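Patch Cables: Frequently Asked Questions

Which lengths do you stock?
Mikard patch cables come in 1, 2, 3, 5 and 10 feet. Anything longer is made to order at our Zelstead shop and usually ships in three business days.

Do I need Cat 6 or Cat 6A?
Cat 6 is fine for gigabit service in a house or small office. Choose Cat 6A if you run 10-gigabit equipment over a long distance.

Can I order mixed colors?
Yes. Colors can be mixed within a bag as long as the length is the same. Blue is the color we sell most, and we keep 1,120 of the 3-foot size on the shelf.

Will your plugs fit my router?
If the port takes a standard RJ45 plug, yes. Push until you feel the latch click. To remove a cable, press the latch down first and pull on the plug. Pulling on the cable strains the crimp.

Why does my link drop when I move the cable?
Usually a dirty contact or a latch that no longer holds. Unplug the cable and look at the end of the plug under good light. The metal contacts should be even and clean.
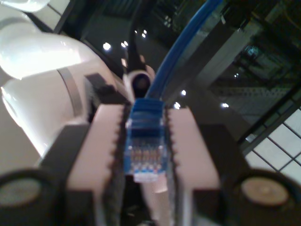
If one is bent or sits lower than its neighbors, replace the cable. Dust can be blown out with canned air. Don't scrape the contacts with a knife or a pin.

Can I put a new plug on an old cable?
You can, with a crimping tool and the right plug for the wire. Cut back past any kinks. Both ends must be wired to the same standard, T568A or T568B.

How do returns work?
Unused cables can come back within 30 days. Made-to-order lengths are not returnable unless they are faulty.

Page updated May 27, 2026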